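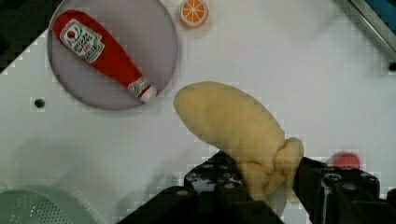

黒い点が出てからがバナナでしょう、黄色いだけのうちはまだ野菜だよ、とエウラリア・アクーニャは譲りませんでした。中間発表のあとの雑談で言われたことなんですが、このひと言でレポートの方向がかなり変わったので、最初に書いておきます。

というわけで、生活文化演習の個人課題、テーマは「バナナの食べごろは誰が決めているのか」です。もともとは「学生寮の食品ロス」という立派な題で計画書を出していました。ところが先生に「大きすぎる、ひとつの食べ物に絞りなさい」と赤を入れられ、寮の台所でいちばんよく黒くなっているものは何かと考えたら、もうバナナしかなかったんです。

私の住んでいるフラスウッド寮には共同の台所があって、同じ階の6人で使っています。冷蔵庫の中は名前を書く決まりなのに、カウンターの上はなんとなく無法地帯で、バナナはたいていそこに置かれます。房で買うと一人では食べきれない、でも人のものには手を出しにくい。そうやってお互い遠慮しているうちに、誰のものかわからない黒いバナナができあがるわけです。私も犯人の一人です、すみません。

調べ方は二つにしました。ひとつはアンケート。学食の出口と寮の玄関で紙を配って、80枚回収できました(昼休みに配ると受け取ってもらえるけど返ってこない、夕方だと返ってくる、というのは今回の意外な学びでした)。質問は、バナナを買う頻度、食べたいと思う色、捨てたいと思う色、それから「実家ではどうだったか」。もうひとつは聞き取りで、寮の同じ階の人と、寮の裏で八百屋をやっているホーさんのお店「Hồ」にお願いしました。

色の聞き方には苦労しました。最初は「少し緑」「黄色」「点が少し」「点がたくさん」「茶色」と言葉だけで並べたんですが、試しに答えてもらったエルハン・アテシュに「点がたくさんって、どのくらいから?」と聞かれて、答えられなかったんですよね。言われてみれば、私の「たくさん」と彼の「たくさん」が同じはずがない。そこで自分でバナナを買ってきて毎朝写真を撮り、見本表を作りました。室温は22度、期間は10日間。置き場所は自分の机の上です。最後のほうは部屋じゅう甘いにおいがして、服にもうつりました。

さて結果です。食べたい色としていちばん選ばれたのは、予想どおり「点がまったくない黄色」でした。ここまでは面白くもなんともない。でも捨てたい色のほうは見事にばらばらで、点がたくさん出た段階でもう捨てるという人もいれば、全体が茶色でも皮が破れていなければ食べるという人もいました。欄外に「茶色は冷凍する」と大きく書いてくれた人もいて、こういう書きこみが集計には入らないのに読んでいていちばん楽しかったです!

「実家ではどうだったか」の欄は、正直、入れてよかったと思っています。親が点々のあるバナナを好んで買っていたという人は、本人も点に寛容な傾向がありました。反対に、家では黒くなる前に誰かが食べてしまうので黒いバナナを見たことがなかった、という回答もありました。寮に来てはじめて見て、腐ったと思って捨てたそうです。これを読んだとき、食べごろって味の話だと思っていたけれど、見慣れているかどうかの話でもあるんだなと思いました。エウラリアの「まだ野菜」説も、聞けばおばあさんの家で青いうちは煮る、黒くなったらおやつ、という分け方をしていたからだそうで、本人は冗談のつもりではなかったようです。

ホーさんのお店では、開店前の時間に話を聞かせてもらいました。お店では点が出はじめた房を奥に下げて、夕方に値段を下げて出すそうです。「その値段を待ってるお客さんがいるんだよ。早く出すと怒られる」とのこと。待っている人は安いから待っているのか、熟しているから待っているのか、と聞いたら、両方だけど顔を見ればわかると言われました。どんな顔なのかは教えてもらえませんでした。比較のためにスーパーのザダッハにも取材をお願いしたのですが、返事が来ないまま締め切りになってしまい、こちらは売り場を見に行っただけです。点のある房は並んでいませんでした。下げたものがどこへ行くのかはわかりません。

ついでに寮でやった小さな試みのことも書きます。カウンターに「どうぞ」と書いたかごを置いて、食べきれないバナナはそこに入れてもらうことにしました。連絡は階のみんなが使っている掲示板アプリのバムロウで、入れた人がひと言書くだけです。はじめは私のバナナしか入っていなくてさみしかったのですが、エルハンが深夜にパウンドケーキを焼いて「かごの中身、全部使いました」と投稿してから急に動きだしました。今では玉ねぎやクラッカーも入ってきて、もはやバナナのかごではありません。ただ、捨てた量を前もって量っていなかったので、減ったのかどうかは数字では言えません。始める前の量を記録しておくべきでした。これは先生にも言われると思うので、先に書きます。

ほかの反省点もいくつか。まず回答者がほとんど学生で、しかも寮の玄関で配ったぶん寮生に偏っています。自分で買い物をする年数が短い人ばかりなので、もっと上の世代に聞いたら捨てたい色は違ってくるかもしれません。見本表の写真も、曇りの朝に撮ったものが少し暗く、点が目立って見えます。同じ電灯の下で撮ればよかったです。それから「食べたい色」と聞いてしまったせいで、そのまま食べる場合を考えた人とお菓子に使う場合を考えた人が混ざりました。冷凍派の人には答えにくい質問だったと思います。

もし続きをやるなら、同じ質問をアボカドでやってみたいです。あれは外から見てもわからないし、押すと怒られるし、切ってみて失敗する悔しさがバナナの比ではないので。ホーさんに話したら、うちのアボカドは押さないでね、と先に釘を刺されました。

アンケート用紙と見本表は、演習室の棚の緑のファイルに入れてあります。回答してくれたみなさん、朝早くから話してくれたホーさん、ありがとうございました。かごはまだ台所にあります。玉ねぎが余っているので、同じ階の人は持っていってください。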